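Flevham Seed Swap Records – read me first

Hi, and thanks for downloading this. I've been typing up the Flevham seed swap cards on and off since February, mostly at the kitchen table with a cuppa, and this is the first version I'm happy to let other gardeners poke at. It's a plain spreadsheet with one row per packet. If you just want to know which tomatoes people swapped, open packets.csv and skip the rest of this!

What's in it

There are 2,708 packets from 41 swap days, brought in by 490 growers. Most are veggies, with a decent whack of herbs and a few flowers (sweet peas, mainly, because Flevham is mad for sweet peas). Each row has the swap day, the variety as written on the card, my tidied-up variety name, the colour if the grower gave one, and whatever was scribbled in the notes.
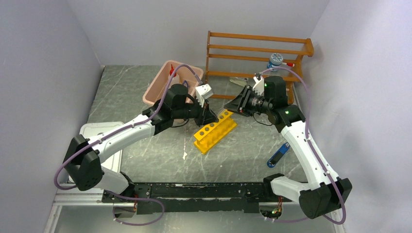 Can I use the variety names as they are?
Use the tidied column for searching and the original column for anything you plan to publish. Growers spelled things however they liked, and I've merged spellings only where I was sure. "Pennington" and "Penington Climber" are the same bean. "Penny's Climber" might be, so I left it alone.

The files

packets.csv – the main table.
growers.csv – a number for each grower and their nearest town, no names or addresses.
notes.txt – the longer comments that wouldn't fit in a cell, including a very cross one on possums.

The towns are Flevham, Greltden and Ketar. Anyone from further out got put under whichever was closest by road, which is a bit rough on the Ketar side where the road goes the long way round the hill. 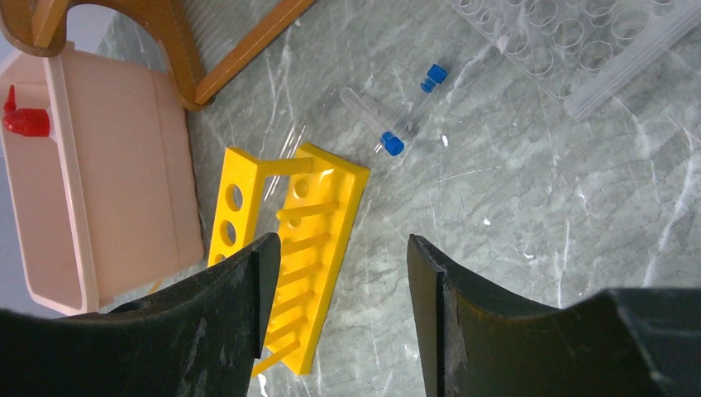

Known problems

Dates on the older cards are day first, except for one swap at Greltden where somebody used month first and I only twigged halfway through. I've fixed the ones I could. There are 10 rows with no date at all.

Germination rates are whatever the grower reckoned. "Came up like weeds" is in there as text and I haven't tried to turn it into a percentage. Pumpkins and squash are a mess too – half the growers call everything a pumpkin (so do I) and the sorting column follows the card.

Delphine Tillman went through the beans and peas for me and caught a heap of doubles. She also split the broad beans out from the climbers, so if you had my earlier draft the bean totals won't match. 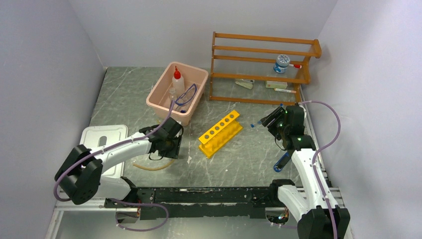 I haven't had a proper go at the brassicas yet. The kale rows are probably fine, but the cabbages have three different naming habits running through them and I'd treat those as a first guess. If you grow cabbages around Greltden and recognise any of the odd names, please send me a note with the row number.

Using it

Copy it, chop it up, print it for your garden club. A mention of the Flevham swap would be lovely. Otis Holloway has the original cards in shoeboxes and is happy to look one up if you email the row number and have a bit of patience.

Last updated April 26, 2021. Cabbages next, then the garlic.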